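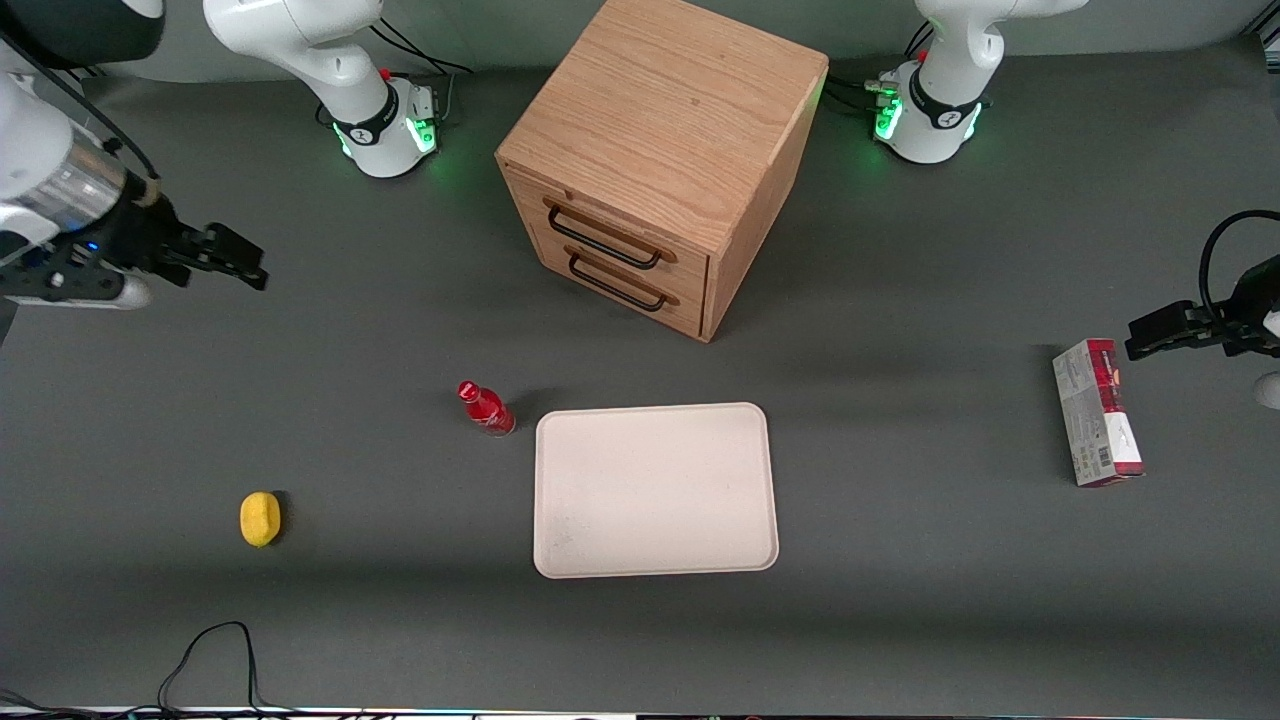 Teaching two arms to put things away by hand

I've been teaching our two-arm setup to do small household jobs since April, and people keep asking me how I go from "I want it to put that in the drawer" to a pile of recordings that a model can learn from. So I'm finally writing down my routine! It's for anyone who has two arms bolted down, some way of driving them remotely (I use a pair of leader arms that I hold, one in each hand) and a free Friday afternoon.

The job I'm using is one we call Nina. There's a small wooden cabinet with two drawers, an empty tray, and a few things lying on the table: a little red bottle, something yellow, and a printed box. The arms have to open a drawer, put one thing inside, close it again, and set the other two on the tray.

Step 1. Say the task out loud

I mean it, say it to another person. When I explained Nina to Dayana Ccori she asked "which drawer?" and I didn't have an answer. We settled on the top one for the bottle. Write the sentence down and tape it up where you can read it while you drive, and don't change it halfway through a batch. If you want a different drawer, that's a new task with a new name.

Step 2. Lay out the table

Put the cabinet at the back between the two arm bases, so either gripper can get at the handles. Ours has wire handles, long U-shaped loops, and I love them for this. One finger goes behind the wire and you just pull. Knobs are much harder to teach (ask me about my week with knobs sometime). I turn the cabinet a little off square too, a bit differently every few runs.

The tray goes in front of the cabinet. Everything else gets scattered, and I do mean scattered. My first batch had each thing sitting neatly in its own spot, and the model learned the spots. Now I lay the bottle on its side, drop the yellow thing way out on the left, and leave the box over on the right where the left arm can pick it up without crossing over.

Check your cables before you start. Swing each arm slowly through the widest reach you'll need and watch what the cable does.

Step 3. Warm up without recording

Ten minutes, every session. The first time you drive two arms you'll stare at one and forget the other, and I still do it when I'm tired. Remember that if you're facing the robot, its right arm is on your left. Zoila Taipe sits behind the robot to get around this. I sit in front and put up with feeling silly for the first few tries.

Step 4. Record

Start every run from the same rest pose, with both grippers open and clear of the objects. Then:

Bring the right gripper to the top handle. Slow down for the last inch, hook the wire, pull straight out, and let go before you back away.

Pick up the bottle by the body. The neck is tempting but it swings.

Lower it into the drawer and open the fingers only once it's resting on something. Push the drawer shut with closed fingers.

Use the left arm for the box and the right for the yellow thing, and put both on the tray.

Go back to rest, then stop the recording.

Move at one steady, boring speed. If you pause to think, the pause gets learned along with everything else, and you'll end up with a robot that hangs in the air over the table looking thoughtful. If you fumble a grasp but recover smoothly, keep the run — I like having a few of those. If you knock something off the table, throw it out.

Step 5. Watch it all back

I record 200 runs for a task like this, spread over several sessions. Then Yulan Xia and I go through them at double speed and toss anything with a long hesitation or a drawer left half open. On Nina we threw out 97, which hurt, so I went back and recorded replacements. It was mostly my early driving, and the later sessions were a lot cleaner.

Name your files as you go. I use task, operator, session and run number, and I put a note in the log whenever I move the cabinet.

Step 6. Train, try it, go back

Train on what you've kept and try the result on layouts you didn't record. Write down where it gets stuck. For me it was the handle nearly every time, with the gripper closing just short of the wire, so I recorded extra runs of only that part from lots of different cabinet angles.

Next up is the bottom drawer, once I can get a whole afternoon with the arms again.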